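The Box by the Back Door

Most houses have one piece of furniture that does more work than it was bought for. In Tarun Tyagi's it is a wooden crate with metal handles, which has held coal, school shoes, a season's worth of apples and, for one winter, the contents of a kitchen while the kitchen itself was being replaced.

Tyagi has been repairing and selling storage boxes in Corirholm for long enough that people bring them to him without ringing first. His shop, Varura, is on the ground floor of a former seed merchant's, and when I called in March there were 63 boxes, trunks and baskets waiting to be mended or collected. The number is chalked on a slate by the till and altered whenever something goes out.

He has no great interest in antiques. A box that is too good to put boots in, he says, is a box that will end up in the loft. What he likes are the plain ones, made for carrying things, and he will spend a whole morning on a hinge if the owner means to go on using it.

The handles take up more of his time than anything else. Rope frays and rots. Cut-out hand holes are strong but let in dust and mice. Metal handles last longest, provided they are bolted through the side and not just screwed into it, and provided the bolt has a washer wide enough to spread the load. A good many come to him with one handle hanging by a single screw, and the customer usually wants only that one put right. He does both. The other will go within the year.
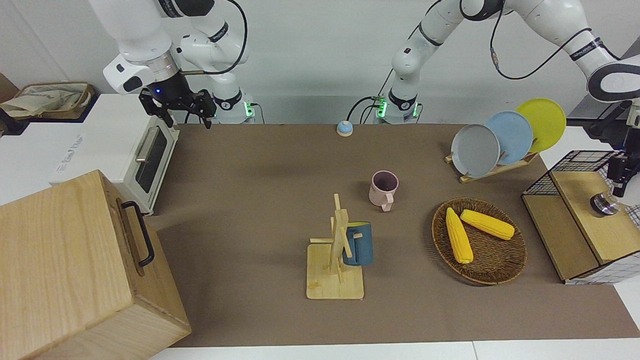 Kitchens are where these boxes have been turning up lately, and Tyagi puts that down to small flats and the price of fitted cupboards. People want something that can hold flour and tins, come out when it is needed and go back under a worktop afterwards. Light wood with the grain left showing is what most of them ask for, and a long black loop of a handle like the one on the big box by the toaster oven suits the job, as you can get your whole hand through it. A woven basket does for the soft things, cloths and bags and so on, which can be pushed in without folding. He tells customers to keep the basket up high and the box down low, and to leave a gap beside anything that heats up.

The gap matters more than people expect. Bare wood dries out next to an oven, and a side panel that was flat in spring can be bowed by Christmas. He asks for a hand's width at least. If there isn't room for that, he would sooner sell a smaller box.

Finishes are a matter of some argument in the trade. The Joshi workshop on the other side of town, which makes new boxes and sends its old ones to Tyagi, uses a hard varnish on everything. He prefers oil, put on thinly with a rag and left overnight, then put on again. It marks more easily, but the marks can be rubbed out, and a varnished box that has been knocked has to be stripped before it can be made good. For boxes that will hold food he leaves the inside bare and lines it with paper.

A straightforward repair at Varura costs £79, which covers both handles, a clean and two coats of oil. New bases are extra. He won't replace a lid unless the old one is past saving, and he keeps a stack of odd lids at the back from which he can usually find a match.

I had brought a box of my own, a pine thing that came from my aunt's house in Rustov and had been holding our recycling for over 3 years. He turned it upside down and pressed along the joints with his thumb. The base was sound. One corner had opened and been filled at some point with what looked like candle wax, and he scraped a little out with a penknife and put it on the bench to show me.

It was ready the following week. The corner had been glued and pinned, and he had fixed runners to the underside so that it would slide on the tiles. We moved the recycling to a plastic tub and gave the box to the potatoes and onions, with a board down the middle to keep them apart.

Varura is open from nine until four and closes for lunch. Bring the lid, even if it is broken.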